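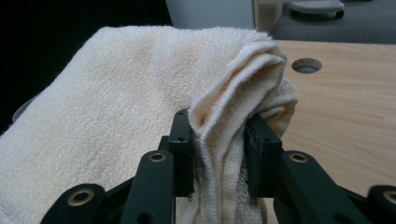 Comparing Two Finger Pads on a Hand-Held Gripper for Picking Up Cloth
Project report, Gundalum workshop course
November

1. What we wanted to find out

The hand-held gripper used in our course came with two sets of finger pads. One set is smooth rubber glued to a flat block. The other is a black block with holes along it and a ribbed inner face. The course notes say to use "whichever pad suits the object," and for boxes and cups we had never noticed a difference. Cloth was another matter. In the first week the smooth pads dropped a folded towel so often that we stopped logging the failures.

Our question was whether the ribbed pads hold cloth better, and whether they cause problems of their own when letting go. The second part matters because the recordings feed a controller for the Murkus arm, and that controller has trouble when an object stays stuck to one finger after release.

2. Equipment

The gripper is a parallel linkage type with two fingers. Each side has an inner and an outer arm in black plastic, and the arms turn on brass bushings. A trigger closes the fingers. The camera sits on the tool and looks out over the finger pads, so every trial shows the pads, the cloth between them and part of the table.

We used three cloths: a cream terry towel, a thin cotton dishcloth and a polyester cleaning cloth. All three were washed once before the tests. The work was done at the wooden table in the Rastley room, with the ceiling lights on and the blinds down.

3. Method

One trial went like this. The cloth was laid over a low support so that it made a hump. The operator brought the fingers in from the side, gathered a fold, closed the trigger, lifted the cloth to a mark on a stand, held it there for five seconds, moved it across the table and opened the fingers.

We scored three things:

Pickup: the cloth left the table on the first attempt.
Hold: it stayed in the fingers for the full five seconds.
Release: it fell away from both fingers within one second of opening.

Scoring was done from the video by one of us and checked by the other. Trials we disagreed on were watched again together. We recorded 1279 trials in total and threw out 78 of them, mostly because the trigger was let go early or the fold was out of the camera's view. We swapped pads every day, so that practice would not favor one set.

4. Results

Terry towel. The ribbed pads were clearly better at pickup and hold. The loops in the pile seem to catch in the ribs, and even a small fold stayed put. With the smooth pads, a thick fold was usually fine, but a single layer slid out during the lift. Release was slower with the ribbed pads. Several times a loop stayed hooked and the towel hung from one finger until the operator shook the tool.

Cotton dishcloth. Both pads worked. The ribbed pads left faint lines in the cloth, which came out when it was smoothed by hand.

Polyester cloth. The smooth pads did better here, which we did not expect. The cloth is slippery and thin, and the ribs only touch it along narrow lines. The rubber has more contact.

5. Problems

The outer bushing on the left side worked loose in the second week. The fingers then closed slightly out of line, and the ribs no longer met evenly. We pressed the bushing back in and repeated that day's trials. The repeats are the ones in the log.

The fold often hides the inner faces of the pads from the camera. For a thick towel, the video shows the cloth bulging out between the fingers but not where the ribs are pressing. Our explanation about loops catching is therefore a guess, based on looking at the pads up close by hand after a trial.

Operator skill is also mixed into the numbers. Both of us got quicker at finding a good fold, and swapping pads every day spreads this out but does not remove it.

6. What we would do next

For the Murkus recordings we have fitted the ribbed pads, because most of the planned tasks use towels. We would like to try a ribbed pad with rounded edges — the present ones are fairly sharp — and see if release improves. A strip of rubber on one finger and ribs on the other would also be worth a day of testing.

The trial log and the scoring sheet are in the course folder under "cloth pads." The spare smooth pads are in the same drawer as the hex keys.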